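ステンボウルで米を研ぐ人いますか?(内釜研ぎをやめたい)

台所道具なんでも掲示板 > 炊飯・米
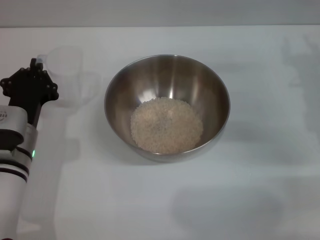
1 投稿者:もちきび 1月15日

はじめまして、いつもは読むだけの者です。
炊飯器の内釜でそのまま研いで十数年やってきたんですが、去年の11月に内釜のコーティングがとうとう剥げてきまして。替えの内釜の値段を見て、しばらく画面の前で固まりました。で、これを機にボウルで研ぐ派に移ろうかと思っています。

写真のとおり、丸いステンレスのボウルに米を入れたところです。まだ水は入れてません。後ろに透明の計量カップも写ってますが、ほとんど背景に溶けてますね。

聞きたいのは次のあたりです。
・ステンのボウルで研ぐと米が割れやすいというのは本当か
・水を切るとき、ザルに移すのか、手で押さえてそのまま流すのか
・みなさん計量は何でやってますか(カップか、はかりか)

ちなみに家族は「内釜でいいじゃん、洗い物増えるし」と言っています。その洗い物をしてるのは私なんですけどね。

2 投稿者:ざるそば二枚

内釜から卒業おめでとうございます! うちはもう7年ボウル研ぎです。

割れるかどうかは力の入れ方だと思います。昔みたいに手のひらの付け根でギュッギュッと押しつけると、ボウルでも内釜でも割れます。指を立てて、ボールを軽くつかむような形でシャカシャカ回すだけで十分。最近の米は精米がきれいなので、濁りを全部取ろうとしなくていいです。

水切りは断然ザル。手で押さえて流すと、必ず何粒か流しに逃げていきます。あれを見送るのがどうにも悔しくて。

3 投稿者:縁側

写真のボウル、縁がくるっと巻いてあるタイプですね。水を捨てるときに指がかけやすくて、わたしは好きです。ただ巻いた縁の内側に水が入り込むものがあるので、洗ったあとは伏せて、少し斜めに立てかけておくといいですよ。前に使っていた安いのはそこからサビ色の汁が出てきて、泣く泣く処分しました。

それと写真の米、真ん中あたりに黒っぽい点がありませんか? 気のせいならごめんなさい。

4 投稿者:もちきび

>2さん
7年の先輩! つかむ形、了解です。私は完全に「ギュッギュッ」の人でした。祖母がそうだったので……。

>3さん
縁の内側は盲点でした。今見てきたら、ぎりぎり爪が入るくらいの隙間がありますね。今晩から斜め干しにします。
黒い点、拡大したら私にもうっすら見えました。何なのかは写真ではわからないです。虫だったら嫌だなあ。

5 投稿者:ざるそば二枚

虫なら動くし、米同士が糸でつながったようになってることが多いので、ザッと広げてみればわかりますよ。黒い点だけならカメムシに吸われた跡の粒(斑点米っていいます)ということもあります。食べても問題ないやつ。気になるならつまんで捨てればOKです。

6 投稿者:夜更かし土鍋

流れを切って悪いけど、私は内釜研ぎ賛成派です。

ボウル研ぎ、一時期やってたけど結局やめました。ボウル、ザル、内釜と三つ濡れるんですよ。狭い台所だと置き場がない。冬場は水も冷たいし、一個でも少ないほうがいい。内釜のコーティングだって、優しく研げばそんなに傷まないと思うんだけどなあ。うちのメーカーの説明書には内釜で研いでいいと書いてあったし。

割れるのが嫌、傷むのが嫌なら、無洗米にすれば全部解決では。

7 投稿者:縁側

無洗米はそれを言ったらおしまいというか(笑)
でも、説明書を見るのは大事ですね。機種によってはダメと書いてあるのもあるみたいなので、1さんも一度確認されては。

わたしはザルを使いません。ボウルの縁に手のひらを添えて、ゆっくり傾けるだけ。最後の水だけしっかり切ればいいので、そこでようやく茶こしみたいな小さい網を当てます。洗い物が一個減りますよ。

8 投稿者:ざるそば二枚

>6さん
置き場の話はよくわかります。うちはザルがボウルにぴったり重なる組なので、重ねたまま研いで持ち上げるだけなんですよ。PloloraのボウルとザルのセットがいいよとここのPart 2のスレで教わって買いました。ザルの目が細かいので米は詰まりにくいです。

ただ、ザルの中で直接ガシガシ研ぐのはやめたほうがいいです。網目で米が削れます。研ぐのはボウルのほうで、ザルは水を切るだけ。

9 投稿者:夜更かし土鍋

>8
それ、ザルを重ねたまま研いだらザルの中で研いでることにならない?

10 投稿者:ざるそば二枚

>9
あっ、本当だ(笑)
書き方が悪かったです。すすぎのときだけザルを重ねて、研ぐときは外してます。いや、正直に言うと面倒な日は重ねたままです。すみません。

11 投稿者:はかり派

計量の話が出てないので。

私はカップをやめて、はかりにしました。カップって、すりきりにする人と山盛り気味の人で結構違うんですよね。うちは夫が入れる日だけ、なぜかごはんが硬かったです。原因はそれでした。

使ってるのはMayrhoferの薄いデジタルはかりで、ボウルを載せてゼロにして、そのまま米を入れるだけ。カップを洗わなくて済みます(米しか入れないから洗わない人も多いかもしれませんが)。

あと透明の計量カップ、お菓子用のは一杯が200mlのことが多いので注意です。米の一合は180mlなので、お菓子用ですりきり一杯入れると一合より多くなります。

12 投稿者:もちきび

>11さん
ちょっと待ってください。うちの透明カップ、どっちだろうと思って見に行ったら、200mlのほうでした……。炊飯器に付いてきたカップは引っ越しのときになくして、それからずっとこれです。水は内釜の目盛りに合わせていたので、つまり何年も硬めのごはんを食べていたことに。家族は「うちのごはんはこういう味」だと思ってます。

13 投稿者:夜更かし土鍋

硬めが好みに育っちゃってたら、ちゃんと量った日に文句を言われるやつだ。

14 投稿者:縁側

わかります。うちも米を変えただけで「今日のはやわらかい」と言われます。同じ水加減なのに。

15 投稿者:米びつの底

横からすみません。はかりの話、一合は何グラムで計算してますか? 150gと書いてあるサイトと、そうじゃないサイトがあって迷ってます。

16 投稿者:はかり派

>15さん
私は150gでやってます。無洗米だと同じカップでも少し多めに入るそうなので、無洗米の人は袋の表示を見たほうが確実です。水は、米の重さの1.3倍くらいから始めて、硬い柔らかいを見て自分の家の数字を決めるといいですよ。うちは新米の時期だけちょっと減らします。

17 投稿者:夜更かし土鍋

グラム計算は面倒だなあと思うけど、土鍋で炊くときは目盛りがないから私も結局量ってる。内釜なら目盛りに合わせれば終わりなんで、そこはやっぱり炊飯器が楽。

18 投稿者:もちきび

みなさんありがとうございます。今日の晩、さっそくやってみました。

・説明書を確認したら、うちの機種は「内釜で研がないでください」と小さく書いてありました。十数年読んでませんでした
・ボウルで、つかむ形でシャカシャカ。最初の水はすぐ捨てて、あと2回
・ザルはまだないので縁側さん方式で、手を添えて傾けました。5、6粒逃げました
・計量ははかり派さん方式。お菓子用のはかりが棚の奥にいたので、それで

炊きあがりは、私はふっくらしておいしいと思いました。家族の感想は「なんかやわらかくない?」です。13さんの予言どおりで笑いました。

黒い点は、広げてみたら動くものはいなかったです。糸もなし。よかった。

19 投稿者:ざるそば二枚

予言が当たってる(笑)
慣れますよ、そのうち。水をほんの少し減らして様子を見てあげてください。あとザルは買いましょう!

20 投稿者:夜更かし土鍋

説明書に書いてあったんじゃ仕方ない、今回は私の負けで。でもうちは内釜で研ぎ続けます。

21 投稿者:米びつの底

ザルの話に便乗ですが、8さんのセットってボウルの大きさはどれくらいですか? うちは一度に五合炊くので、小さいとこぼれそうで。

22 投稿者:ざるそば二枚

>21さん
うちのは大小あるうちの大きいほうで、普段は三合です。五合もやったことはありますが、水を入れるとけっこう縁の近くまで来ます。五合が毎回なら、もう一回り大きいのを店で見てからのほうがいいかも。深さがあるほうが水がはねないです。

23 投稿者:縁側

深さ、大事ですね。浅くて広いボウルは見た目はいいんですけど、研ぐと服の前が濡れます。わたしは毎回エプロンのお腹のところだけ濡れてます。

24 投稿者:もちきび

今日まさにお腹が濡れました。ザルは週末に見てきます。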